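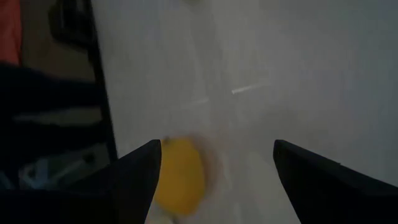

Sandalier Building Services - Heating and Hot Water Desk

Ticket: No hot water, second floor kitchen and both washrooms
Opened by: Hajnalka Kun
Assigned: Octavio Taipe
Priority: was Low, now Medium
Opened: October 21, 2020

Reported problem
Hot tap in the second floor kitchen runs lukewarm then cold. Same in the washrooms. First floor fine. Heater is the Kutano wall unit in the riser closet, put in when the old tank came out in September. Display shows E-23 on and off. Clears itself if you leave it alone, comes back when somebody runs the dishwasher.

Log

Octavio - Went up first thing. Power ok, breaker ok, inlet valve fully open. Ran kitchen tap wide open, unit fires, runs a bit, drops out, E-23. The sheet inside the cover says E-23 is low flow. Does not say which side.

Octavio - Pulled inlet screen. Some grit, not a lot. Rinsed, put back. Fired up fine with the kitchen tap. Left it in Monitoring.

Hajnalka - Still cold in the washrooms. Kitchen better for one morning and then the same again. Please don't close this.

Octavio - Not closed, only Monitoring. Back up there. Checked the aerators in the washrooms, both furred up badly, soaked and refitted. Flow at the sinks is much better but unit still drops out if two taps are open. So its not only the aerators.

Octavio - Called Prandov parts counter re flow sensor. They have one on the shelf but want the serial number before they will let it go. Serial plate is on the underside against the pipework, of course. Got it with a mirror, put it in the ticket notes.

Csaba Dobos - Before you buy a sensor, did anybody check the recirc pump? When they took the tank out I think they left the pump on the old timer. If it kicks in while the heater is trying to fire you could get weird flow readings.

Octavio - Did not check. Will do.

Octavio - Csaba is right, pump is on the old timer and the timer clock is wrong by hours. Was running in the middle of the day, off overnight. Reset clock, set pump off as a test. Two taps open, dishwasher on, no dropout, no E-23. Ran it a good long while.
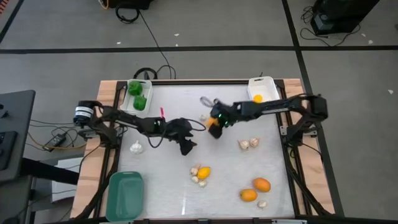 Janaína Xavier: Fine for a test but please don't leave the pump off for good. The far washroom is at the end of a long run and they will wait forever for hot water. Can it go on the heater's own control instead of the timer?

Octavio - Yes, there's a terminal for it. Needs a short run of cable and somebody from electrical to sign off. Raised with Levente Bárány. Pump stays off untill then.

Hajnalka - Hot water ok today in all three places. Washroom slow to warm up like Janaína says but it does get there.

Octavio - Good. Sensor order with Prandov on hold, not cancelled. Inlet screen to be pulled again at next service, grit has to be coming from somewhere.

Status: Pending - waiting on electrical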